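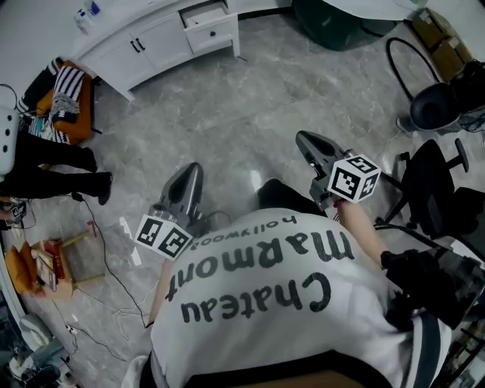 Ticket 281: Kouris two-drawer vanity, lower drawer catches on waste pipe and will not close fully

Status: Closed
Product: Kouris wall-hung vanity unit, two drawers, with ceramic basin
Opened by: Marleny Cusi
Handled by: Viktória Jakab, Hamari product support
Opened: 7 October 2020

Reported fault

Lower drawer stops short of the closed position by 28 mm. Upper drawer closes normally. Unit was fitted in September by a plumber who has since moved on to another job. Customer says the drawer did close when the unit was first hung and before the basin was plumbed in. Soft-close can be felt on the upper drawer but not on the lower.

Customer has already tried: taking the drawer out and putting it back, wiping the runners, tightening the four screws on the drawer front. No change.

Entry 1 - V. Jakab

Asked customer to confirm the following before anything is adjusted:

Which trap is fitted (bottle trap or space-saving trap).
Height of the waste outlet in the wall, measured from the finished floor to the centre of the pipe.
Whether the back panel of the lower drawer is the cut-out type or the plain type.
Whether both drawer clips click when the drawer is pushed on to the runners.

Entry 2 - M. Cusi

It is a bottle trap, chrome, bought separately. The pipe goes straight back into the wall. Centre of the pipe is 481 mm from the floor. The back of the lower drawer is plain, with no cut-out. The left clip clicks. The right one I am not sure about, it feels softer.

Entry 3 - V. Jakab

Waste height is within the range on the fitting sheet. A bottle trap is allowed on this unit but the body must not hang lower than 166 mm below the underside of the basin. Many chrome bottle traps are longer than this because they are sold for basins on show, where there is no drawer to clear. The Birnwood space-saving trap is the one listed on the sheet.

Two possible causes at this stage:

a) Trap body meets the back panel of the lower drawer.
b) Right clip is not engaged, so the drawer sits skewed and binds on the runner.

Asked customer to take the lower drawer out completely, check the right clip, then measure the trap from the underside of the basin to its lowest point. Also asked for a strip of masking tape to be put along the top edge of the drawer back, and for the drawer to be closed gently on to the trap. If the trap is touching, the tape will show a mark.

Entry 4 - M. Cusi

Right clip was not in. There was a bit of packing foam behind it. Foam removed, both clips now click. The drawer runs much better and is level across the front, but it still stops before the end. The gap is smaller than it was. The tape has a dent in it just left of the middle. I make the trap 194 mm.

Entry 5 - V. Jakab

Both causes apply. The clip is dealt with. The trap is 28 mm too long for the space, which happens to be the same figure as the original gap. The two should not be read as linked, as the first gap was measured with the drawer skewed.

Options given to customer:

Option 1. Replace the bottle trap with the Birnwood space-saving trap. The water seal moves to the rear wall and the space above the drawer is left clear. No change to the unit.

Option 2. Check whether the existing trap can be shortened. Some have an adjustable inlet tube that slides up into the trap body or can be cut down. The tube must still enter the top nut far enough for the washer to grip.

Option 3. Cut a recess in the drawer back. Not advised. The panel is MDF and a cut edge in a damp space will swell unless it is fully sealed. It also ends the cover on the drawer box.

Entry 6 - M. Cusi

Not keen on cutting the drawer. The inlet tube does slide but only by a small amount before it meets the basin waste. Will go for option 1. Can I do this myself, and does the basin need to come off?

Entry 7 - V. Jakab

The basin stays in place. Steps sent:

1. Remove both drawers. Lift the upper one clear first.
2. Put a washing-up bowl under the trap. The trap holds water even when the basin has not been used for some time.
3. Undo the top nut by hand, then the nut at the wall pipe. Use a cloth and grips if the chrome nuts are tight.
4. Wipe the thread on the basin waste and remove any old washer left behind.
5. Fit the new trap loosely at both ends, with the tapered side of each washer facing the joint. Set the horizontal section as close to the back wall as it will go.
6. Hand tighten. Do not use sealant on the compression joints.
7. Fill the basin to the overflow, pull the plug and check each joint with dry kitchen paper.
8. Leave the drawers out overnight, check again, then refit.

Customer asked whether the Trando trap from the local merchant would also do. Reply: we have not tested it with this unit and cannot confirm the clearance. Measure before buying - the 166 mm limit applies to any make.

Entry 8 - M. Cusi

Birnwood trap fitted. One weep at the wall joint, the washer was in the wrong way round. Turned it and it has been dry for 3 days. Lower drawer shuts and the soft-close works. The drawer front is slightly low on the right compared with the upper one.

Entry 9 - V. Jakab

Front height is set with the grey wheel under the right clip. Turn a quarter at a time, close the drawer and compare the gap. Tilt is set separately at the rear of the runner and should not need to be touched.

Entry 10 - M. Cusi

Half a turn did it. Fine to close.

Closing notes - V. Jakab

Cause: packing foam behind right clip, and trap longer than allowed.
Parts supplied under cover: none.
Follow-up: request sent to have the trap limit moved to the first page of the fitting sheet. It is on page 3 at present, after the step where the trap is fitted.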